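Notebook, 2018-02-06, garment handling, home sites

Went through Koppel's draft of the good practice sheet with Marlina and Yvette. It has grown to 4 pages and I still can't find the one I'd hand to a new operator. Rule 1, "the work surface shall be plain and free of pattern", was plainly written at a bench. Real beds have penguins on them. If we only accept plain sheets we'll end up with a policy that folds on plain sheets, and Borach will want to know why it falls over in the first flat they try.

Rule 3 (jaws fully open before approach, both hands) I accept. Same for starting with the neckline towards the head of the bed, though I'd call that a convention and keep it out of anything headed "safety".
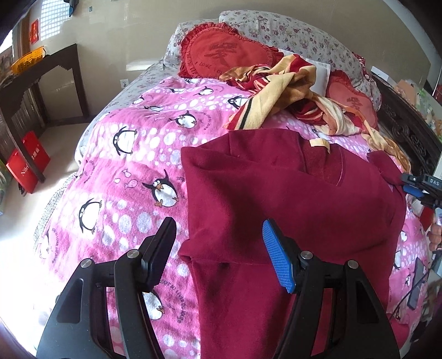

Rule 5 says discard any episode where the garment "is not in a natural initial state". Asked what natural means. Glenys says thrown down, Marlina says as it comes out of the basket, the sheet says nothing. Left as it stands, each reviewer throws out whatever they dislike. Suggest we strike it, or print reference starts and stick to them.

Rule 6, cables: "routed so as not to touch the garment". Fine on paper. I'd like to see Koppel do it for a whole session on a mattress. Counter-proposal is that a cable may touch but mustn't be under the cloth at the first grasp.

Rule 8, personal items off the surface before recording. This one I'd make stricter. Phones especially, screen lit or not, and the check belongs to the operator before the start, not to whoever reviews afterwards.
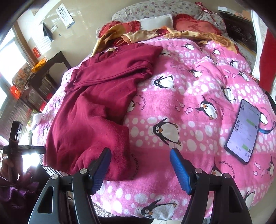 Sleeve across the chest, jaws open. Phone on the bed, see rule 8.

The 300 episode quota per site has no reasoning behind it that I can find. Hauwa thinks it was copied from the Sotalach contract. She'd settle for 100 with a proper review of every 20th, and so would I.

To do: reword 6 and 8, send to Morfudd. Ask Koppel who tested rule 1 and on what. Sheet not to go out as a "standard" before March, whatever the cover page says.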